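Teaching by Hand at Gokereo: Your Questions Answered

Last updated Feb 9, 2022

We get a lot of mail from people who have signed up for a teaching day, or are thinking about it, and most of the letters ask the same handful of things. So we've gathered the answers in one place, and if yours is missing, please do write to us (we like the mail).

Do I need to know anything about robots?

Not a thing! If you can fold a towel or put away the dishes, you already know the part we need. We'll show you how the grippers open and close, give you as long as you like to play with them, and only then start saving what you do.

What will I be doing?

Mostly housework, in small pieces. You hold a gripper in each hand and do the job with those in place of your fingers. The Brestico set of tasks is all laundry, so you'll be picking up clothes, spreading them out and folding them. One run through a task is called a demonstration, and so far the laundry set has 1188 of them, which sounds like a lot until you remember how many ways a shirt can land on a table.

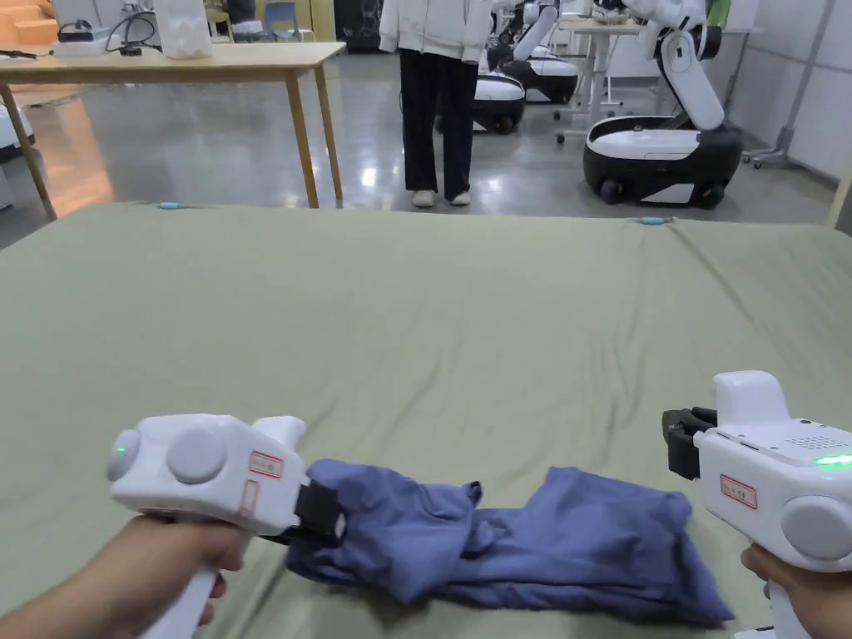 Laundry practice with a gripper in each hand, the left one holding an end of the blue garment.

Why not drive the robot from a distance?

We do that too, and some people much prefer it. For the Chiriac tasks you sit at a desk and steer the arms by remote control, watching as they follow you. It's slower, and it takes most people a good hour to stop overshooting, but it suits jobs where the arm has to reach somewhere a person wouldn't. With cloth, the handheld grippers let you work at something closer to your normal pace.

What if I make a mess of it?

Then you make a mess of it, and that's fine. If you drop a sleeve, pick it up again and carry on as you would at home. A run where somebody fumbles and recovers can be very useful to us. If you'd like a run thrown out, say so before the next one starts and we'll remove it.

Will my arms get tired?

A little, yes, especially in the wrists. Take breaks whenever you want them, and tell us if you're left-handed so we can set up the table to suit you.

Where do I go?

Teaching days are held at our Arard building, Room 73. Wear sleeves that push up easily and leave dangly bracelets at home. The next new dates open in May.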